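Folding machines coming to our laundry – what happens to the people?

Posted in Work and Careers

Hi all. I work at a mid-sized commercial laundry (uniforms, rental linen, a bit of hospitality stuff) and we were told on Wednesday that Kustgate, who own us, are trialling automated folding on the garment side from July. There are 56 of us on the floor over two shifts. The supervisor says no jobs are going, but she also couldn't tell us what the folders will be doing once the line is in.

I've folded for years and I'm pretty quick. I don't mind learning something new, but I do mind being told I'm "moving to exceptions" with no idea what an exception is. Black knits are my biggest worry. They slump, they pick up lint, and half the time you find the hem by feel.
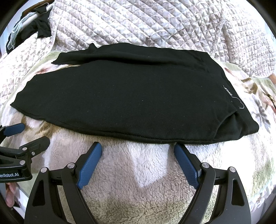 Black knit on a fleece blanket, near a gripper.

Has anyone been through this? Did your hours change? Did the pay?

Wálter Tello

We got a Sterkeo line for flat linen a couple of years back, so sheets and towels, no garments. Sheets were fine from week one. I went from folding to feeding, and feeding is harder on the shoulders than you'd think because the machine sets the pace and you don't. Ask for rotation in writing before it starts! We ended up with 60 minutes on and then a swap, and that made a huge difference.

"Exceptions" at our place meant anything the machine kicked out: twisted, inside out, stained, loose threads. It's more interesting than feeding, to be fair, and the good folders got put there. Same hourly rate though. What we lost was the piece bonus, and I didn't notice that was gone until my second pay. Read the bonus bit carefully.

Tirta Pasaribu

I'm on the maintenance side at Skurmont so take this with a grain of salt. Garments are a different animal from sheets. In our trial we had a bin of 308 mixed pieces and the dark soft stuff was by far the slowest, mostly finding an edge to pick up. The people who'd folded by hand were the ones who could tell the techs why a piece kept bunching – I'd be asking for training time on the machine, paid, and your name on the list early.

Also find out who clears jams. If it's you, you need lockout training, full stop.

Goh

my cousins work got one and its been broken since they bought it so i wouldnt stress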